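Home > Guides > Break Room and Counter Service > Section 4

Section 4. Setting up the hot drinks station
By Pirmin Hollenstein
Updated September

This section covers the paper cups, sleeves and lids used with the Onberg countertop brewer. Read Section 3 first if the brewer has not been filled and rinsed. The steps are the same for the small and the large dispenser rack. Where the large rack differs, the difference is given in a note.

4.1 Choosing a place for the station

1. Pick a level table or counter within reach of a grounded outlet. Don't run the brewer on an extension cord.
2. Leave a clear strip of at least 4 inches between the back of the brewer and the wall.
3. Put the dispenser rack on the side of the brewer away from the steam vent. Paper cups stored in steam go soft at the rim and stick together.
4. Keep the waste bin where people can reach it without passing in front of the brewer.

Note: Carpet is fine under the table, but put a washable mat down where people stand to pour. Coffee with milk in it is hard to get out of carpet once it has dried.

CAUTION: The brewer is heavy when full. Empty the tank before you move it to another table.

4.2 Loading the cups

The Prakex rack takes cups in sleeves of 50. One tube holds one full package with a little room at the top.

1. Wash and dry your hands.
2. Cut the plastic at the base end of the package, where the closed bottoms of the cups are. Leave the rim end covered for now.
3. Slide the package into the tube with the rims facing the opening.
4. Hold the cups in place with one hand and pull the plastic off with the other.
5. Draw out the first cup and check that the next one drops into place. If two come out together, take the stack out, fan it gently and load it again.

Note: On the large rack, the spring plate has to be pushed back and latched before step 3. Release the latch after the plastic is off.

Don't mix cups from two makers in the same tube, even if both are sold as the same size. The taper is often a little different, and the stack will jam partway down.

4.3 Fitting the sleeves

Sleeves can be put on ahead of time or kept flat in the side tray for people to fit themselves. For a meeting with a fixed start time, fit them ahead. For an all-day station, use the tray.

1. Take one sleeve from the tray and press the two folds toward each other until it opens into a ring.
2. Find the wide end. On printed sleeves, the wide end is at the top of the logo.
3. Hold the sleeve wide end up and lower the empty cup into it from above.
4. Push the cup down with a slight turn until the sleeve grips and will not slide further by its own weight.
5. Check the top. There should be a band of bare cup wall between the sleeve and the rim, so that the lid can seat and the drinker's lip does not touch the sleeve.
6. Pick the cup up by the sleeve. If the cup slips through, the sleeve is upside down or is the wrong size. 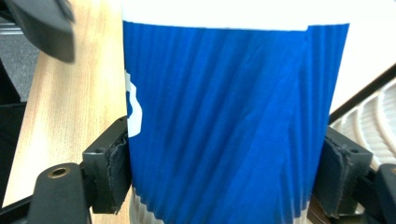 Figure 4-2. Blue ridged sleeve on a paper cup, with the white cup wall showing above it.

A top edge that steps down a little at one point does not matter. Refit the sleeve only if it is loose or if it covers the rim.

The ridged sleeves hold an air gap against the cup and are the ones to use for coffee and tea. Smooth sleeves are for cold drinks and cost less. If you keep both, store them in separate trays and label the trays.

CAUTION: Do not double-cup in place of a sleeve. The inner cup can stick and then release suddenly when the cup is tilted.

CAUTION: A sleeve slows the heat but does not stop it. Let the drink stand with the lid off for a few minutes before handing it to anyone who will carry it far.

4.4 Filling and lidding

1. Stand the cup on the drip tray. Do not hold it under the spout.
2. Fill to just below the top of the bare band. Leave more space if milk will be added.
3. Wait for the last drops, then lift the cup by the sleeve.
4. Set it on the table and press the lid down with two fingers, starting opposite the drinking hole and working around both sides.
5. Turn the drinking hole away from the side seam of the cup. Lids leak most often at the seam.

Note: Squeezing the cup while pressing the lid bends the rim out of round. Hold it lightly, low on the sleeve.

4.5 Restocking

For a group of 40 people, start with two full tubes of cups and at least as many sleeves. Most groups use about 83 cups over a morning at this size, so a second round of lids should be within reach too. Keep spare stock in its carton, off the floor.

The replacement sleeves sold by Kyriakidis fit all cups listed in the Grastska parts sheet except the smallest. Check the number on the cup base against the sheet before ordering.

4.6 Common problems

Sleeve slides off the bottom: It is too large, or it has been used before and the glue line has stretched. Throw it out.

Sleeve will not go far enough up: The ring is not fully open. Take it off, crease it the other way and try again.

Cup feels soft near the base: Throw the cup out and check the rest of the stack for damp.

Lid pops off at one side: The rim is bent. Change the cup, not the lid.

Previous: Section 3, First fill and rinse | Next: Section 5, Cleaning | Contents | Print

Comments (3)

dorrit_k
The bit about the seam fixed our leaking lids. We had been blaming the lids and bought two other kinds.

Marlow
Does the spring plate on the large rack come out for washing? Can't find it in Section 5.

teabreak
Marlow, yes, press the latch and pull it straight toward you. Dry it well before it goes back in.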